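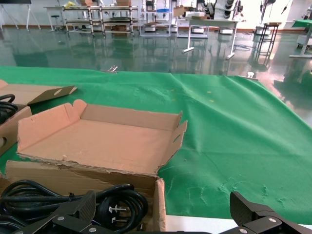 Club Doveo (robotique)

Le club Doveo est un club étudiant de robotique consacré à la manipulation d'objets : prendre, poser, ranger, emballer. Je précise tout de suite que j'en fais partie depuis deux ans et que cette page est donc un article d'encyclopédie écrit par quelqu'un qui a passé beaucoup trop de soirées sur le sujet. Si vous cherchez les robots suiveurs de ligne ou les drones, c'est un autre club, et ils sont très gentils aussi.

Origine et nom

Le club a été lancé par Minoru Matsuda, alors étudiant en master, qui voulait un endroit pour bricoler une pince sans devoir la démonter à chaque fin de TP. Le nom vient du premier programme qu'il a écrit pour la faire bouger, un fichier baptisé doveo sans raison connue (on lui a posé la question plusieurs fois, il change de réponse à chaque fois). Ruth Furnival, enseignante en automatique, a pris le groupe sous son aile dès le deuxième semestre et l'a fait inscrire parmi les projets validables, ce qui a rempli la salle d'un coup !

Au début il n'y avait que des gens de mécanique. Aujourd'hui on a des informaticiens, deux étudiantes en ergonomie, et un linguiste venu pour une séance et resté depuis pour s'occuper des consignes écrites.

Activités

L'activité principale s'appelle « les cartons ». Sur le papier c'est tout bête : une table couverte d'un tissu vert, des boîtes en carton brun, des objets à mettre dedans ou à sortir, et un bras avec une pince à deux doigts. En pratique, c'est l'exercice sur lequel tout le monde se casse les dents, parce que le carton se déforme. Un rabat qui tenait debout hier penche aujourd'hui, un bord déchiré accroche le doigt de la pince, et la boîte entière glisse de trois centimètres alors que le programme, lui, est persuadé qu'elle n'a pas bougé.

On garde les boîtes abîmées. C'est un choix assumé par Ruth, qui trouve qu'un robot entraîné sur des cartons neufs n'apprend pas grand-chose de la vie. J'étais contre, et puis j'ai vu notre modèle de l'an dernier perdre complètement les pédales devant un bord arraché, alors je me suis rangé à son avis.

L'autre grande affaire, ce sont les câbles. Un cordon d'alimentation n'a pas de forme fixe, il fait des boucles, il se coince sous lui-même, et la fiche au bout pèse assez pour entraîner tout le reste quand on la soulève. L'exercice consiste à saisir le cordon, à le poser dans une boîte et à faire en sorte qu'il y reste. Le noir brillant est le pire de tous pour la caméra, à cause des reflets -- et évidemment, presque tous nos cordons sont noirs.

Vocabulaire maison

Quelques mots reviennent tout le temps dans les comptes rendus du club, je les note ici pour les nouveaux.

Un essai : une tentative complète, du départ de la pince à son retour. On compte aussi les essais ratés, sinon ça n'a aucun sens.

Un fantôme : une prise que le robot croit avoir faite. Les doigts sont fermés, le bras se lève, très digne, et l'objet est toujours sur la table.

La cuiller : technique un peu honteuse qui consiste à pousser l'objet contre une paroi de la boîte pour le faire remonter entre les doigts. Ça marche très bien avec les petits objets et ça abîme les cartons.

Un Arrieta : essai réussi par pur hasard. Le mot vient du nom de l'ancienne salle du club, où la table était légèrement en pente et où les objets roulaient parfois d'eux-mêmes jusqu'au bon endroit.

Matériel

Le bras est un modèle d'occasion, prêté par le département. La pince a été refaite par nous : deux doigts noirs, chacun sur sa patte vissée, avec des patins texturés pour que ça accroche mieux. Les patins sont la pièce qu'on change le plus souvent. On a essayé du caoutchouc de chambre à air, puis de la mousse (une catastrophe, elle partait en miettes), avant d'arriver au revêtement actuel.

La petite caméra est fixée près de la pince, au poignet. Elle voit donc très bien ce qui se trouve entre les doigts et plutôt mal le reste, et quand le bras descend dans une boîte, les parois bouchent à peu près tout. Minoru défend cette solution depuis le premier jour. Moi, j'aurais bien ajouté une vue de dessus, et on en discute encore à chaque rentrée.

Pour le tissu, il y a deux écoles. Certains le veulent bien tendu, avec des pinces sur les bords, d'autres laissent exprès des plis pour que le modèle ne s'habitue pas à un fond trop propre. En ce moment les plis ont gagné.

Le logiciel de pilotage s'appelle Brulter. Il a été écrit par trois promotions successives et ça se sent : les noms de fonctions passent du français à l'anglais puis reviennent au français, et il y a au milieu un fichier que plus personne n'ose toucher. Il enregistre les mouvements de la pince et les images de la caméra en même temps, puis range le tout par séance.

Déroulement d'une séance

Les séances ont lieu le mardi à partir de 18 heures. On commence par recaler la caméra, ce qui prend dix minutes quand tout va bien. Ensuite une personne pilote, une autre replace les objets, une troisième remplit le cahier. On tourne toutes les demi-heures environ, le pilotage fatigue plus qu'on ne l'imagine et les gestes deviennent brusques sans qu'on s'en rende compte.

L'objectif d'une bonne soirée est de 100 essais. On y arrive rarement. L'année dernière, le cahier s'est arrêté à 1 174 essais en tout, dont une bonne partie sur les câbles, et c'était déjà notre meilleure année.

Le rangement fait partie de la séance. Je l'écris noir sur blanc parce que le sujet revient : les cordons se remettent dans leur boîte, enroulés, et on ne laisse rien traîner par terre près des tables.

Coupe Bumico

La coupe Bumico est la rencontre annuelle entre clubs de la région, en juin. Chaque équipe dispose de 90 minutes pour faire vider et remplir une série de boîtes par son robot, avec des objets découverts le matin même. Le jury note la réussite, mais aussi la douceur, et un carton écrasé coûte très cher en points.

Doveo y a participé 3 fois. La première, le bras n'a pas démarré (un connecteur mal enfoncé, on l'a trouvé dans le train du retour, quelle joie). La deuxième, nous avons fini avant-derniers. La troisième s'est beaucoup mieux passée, avec un prix de la douceur qui trône depuis sur l'étagère du bureau de Ruth, et une épreuve de câbles que nous avons été les seuls à terminer. J'en suis encore ravi, ça s'entend sans doute.

Rejoindre le club

Il n'y a pas de niveau demandé. Il suffit de passer un mardi et de demander Minoru, qui n'est plus étudiant mais vient toujours. Les nouveaux commencent en général par replacer les objets et tenir le cahier, puis prennent les commandes à la troisième séance. Les cheveux longs s'attachent, les manches larges se retroussent, et on ne met pas la main dans une boîte tant que le bras est sous tension.

Voir aussi : Brulter (logiciel), Coupe Bumico, Salle Arrieta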